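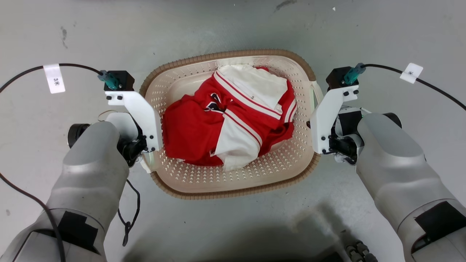 Cream basket with a red and white garment, Clovach building, ground floor

From: Anjani Ginting
To: Residents' services list
Date: Monday, October 19, 2020
Subject: Re: Baskets and left items in the Clovach laundry

Dear all,

Thank you to those who replied to the April notice. Several replies asked the same question as the one quoted at the end of this message, so I am answering it to the full list.

The cream plastic baskets with the tan rim belong to the building and should stay on the ground floor. Please do not take them up to your apartment overnight. Residents in Breder and Wijaya have their own baskets, and these should not be brought across, as the sets are counted separately at the end of each quarter. We currently have 11 baskets at Clovach against the 12 that were issued. If the missing one is in your hallway, please return it to the shelf by the sink. No note or explanation is required.

Items left in a machine after the cycle has ended may be moved to a basket by the next person waiting. We ask that you wait 10 minutes before doing so, and that you keep one household's clothes to one basket. Red items should be kept apart from white ones where possible - we have had two complaints this year about pink towels.

The red and white sports-style top in the photograph has a small navy and white emblem on it. If it is yours, please write to me with your apartment number and the size on the label. Unclaimed clothing is held in the Bratau storage room, shelf 345, until the end of the following month, and is then donated.

Anything found in pockets is kept at the front desk, not in the storage room.

Regards,
Anjani Ginting
Residents' Services

Earlier message:
> Good morning,
> The notice says that clothes left behind go into a basket, but it does
> not say how long we must wait or where they are taken afterward. My
> son's gym things were moved last week and it took us two days to find
> them. Could the rule be written out in full and posted by the dryers?
> Also, are we allowed to use the Breder baskets when ours run out?
> Thank you,
> Clovach, second floor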